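Small fixes for worktops, drawers and the junk corner
By Ilham Bouazza
September
Last updated: September, 4 pm

Quick ones this month, typed up between two loads of wash. Most of these come from our old place in Stirville, where the kitchen was also the sewing room, the office and the spot where the bike got fixed. Skip what you don't need.

Sticky drawers. Pull the drawer all the way out, wipe the runners with a dry rag, then rub a candle stub along both edges. Plain white candle. Push it in and out a few times. Still sticking? Check the back for a fallen spoon or a takeout menu. I went a whole winter blaming the runners and it was a potato masher.

Cutting board that slides. Damp dish towel underneath, folded once. Or a square of that rubbery shelf liner. Wash the liner now and then, it gets gross.

Onion smell on a board. Coarse salt, half a lemon, scrub, leave it a few minutes, rinse. Stand the board on its edge to dry. Flat on the counter it warps, and then it rocks every time you chop.

Stuck jar lids. Hot tap water over the lid, dry it well, wide rubber band around the rim. If that fails, tap the edge with the back of a knife, going all the way around.

Paint cans. Wipe the rim before you close it, every single time. Lid on, rag over it, tap with a mallet. Write the room and the month on the side, not the lid, lids get swapped. I have one can labeled only "the green" and we have had four greens.

Tea towels that won't soak up water. No fabric softener. Wash them hot with half a cup of white vinegar, twice if they're bad. My two oldest ones came back fine.

Candle wax on a tablecloth. Let it get hard, pick off what you can, then brown paper on top and a warm iron. Move the paper along as it soaks up the wax. Don't iron straight onto the cloth, you just push it in deeper.

Screws. Stop sorting them by size, you won't keep it up. Sort by job: wall, wood, everything else. I tipped out the big Grosau tin last winter and counted, because I am like that. 1,113 screws, and not one the right length for the bathroom shelf.

Squeaky hinge. Tap the pin out, wipe it, a little petroleum jelly, tap it back in. Spray oil works too but it drips on the floor and collects dust. One hinge at a time or the door comes down on your foot.

Worktop for messy jobs. If you're putting in a utlity table or redoing one, think about laminate. Glue peels off most of it once dry, paint comes up with a damp cloth if you're quick. Pattern helps more than color – plain white shows every pencil mark, plain black shows every crumb. A veined one hides a lot between cleanings. I priced the cheap sheets at Sutter and the nicer ones at Skirero, and for a table that's going to get beaten up, I'd buy the cheap ones.

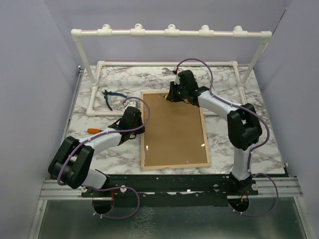
Marble-pattern laminate, white with gray and brownish veining.

Cleaning it: dish soap, warm water, soft cloth. No scouring powder, it dulls the finish and you can't get that back. Ballpoint comes off with rubbing alcohol on a cotton ball. Test a corner first. Keep standing water away from the seams. Once the edge swells you're stuck with it.

Hot pans on laminate – no. Trivet, folded towel, old tile, anything.

Loose edge strip. Iron on low, a cloth in between, press slowly along the strip, then hold it down with a block of wood till it cools. If the old glue has gone to powder, scrape it and use contact cement. Window open.

Wobbly table. Before you go cutting legs, turn it a quarter turn. Floors are crooked. In Stirville I shimmed the same table for 4 years and it sat perfectly flat by the window.

Corks. Keep a few in the tool drawer. Stick knife points and awls into them. Also good for sanding small curves, wrap the paper around.

Next month is closets, if I ever get mine emptied. Somebody asked about getting musty smell out of a suitcase, I'm still trying things, the baking soda was only so-so and the newpaper did nothing at all.

Get the tips by email once a month. Unsubscribe any time.
This site uses cookies. By continuing to browse you accept our use of cookies.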